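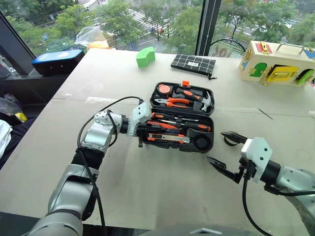

Pre-run checklist, toolbox task, Tuesday morning

Run by me, Njål Dalen, with Evaristo Rinaldi on the stop button. Planner is Wiltov, perception is Dumeo. Comments go under the item, and please keep adding yours!

1. Controller up, both arms reporting – OK
Took two tries. First start hung on the left arm driver, so I killed it and went again (same thing we saw in August).

2. Joint and speed limits loaded from the task file – OK
Speed cap reads 12 percent. Please read it off the screen, don't trust the launch script.

3. Grippers open and close on command – OK
Right one opens nice and wide. Left is a bit slow to answer, I'll look at the message queue.

4. Cables clear through the planned wrist turns – COMMENT
The cable arcs over the left wrist and the planner has no idea it exists. I added a keep-out volume, but it's a guess, so Evaristo wants wrist roll limited too. Fine by me.

5. Detections match what's on the table – FAIL, then OK
Hammer, pliers and tape measure all came up right away. The two screwdrivers lie in opposite directions and Dumeo merged them into one long tool! Model 306 does this, going back to 1541 fixed it.

6. Collision scene includes the box – COMMENT
Both open halves need to be in there. The saved scene only had the lower one. Also add the small black ring to the right of the box, it's right under the gripper finger.

7. Watchdog stops motion on lost frames – OK
Set to 800 ms. Feels long to me, Evaristo is happy with it.

8. Log folder has space – not checked, sorry, will do before the second run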